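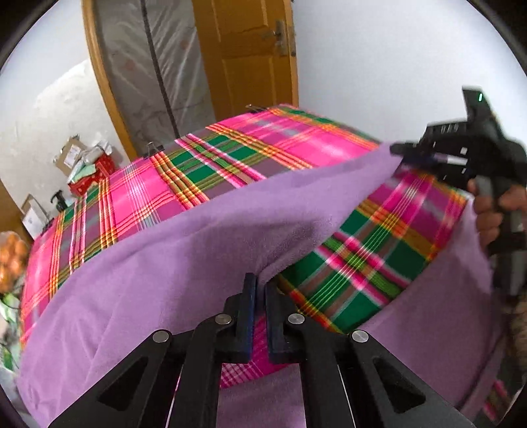 Blanket task, two grippers, upper corner raised.

Handling Rules Group, Tandanow project
Minutes, Mar 28, 2025
Present: Montserrat Maldonado (chair), Abundio Espinoza, Rocío Nava, İlker Değirmenci (notes)
Apologies: Tiburcio Quezada

1. Minutes of the November meeting approved.

2. Bedding rule. Agreed wording: "Grip near an edge or corner. Keep fingers on the handle and clear of the jaws." Espinoza wanted a limit on lift height. Deferred.

3. Record check. Of 102 blanket records, 17 had no operator initials. Nava to return these to Riltarthorpe.

4. Screws on both tools to be checked before each shift. Quezada to draft the sheet.

Next meeting to be set by email.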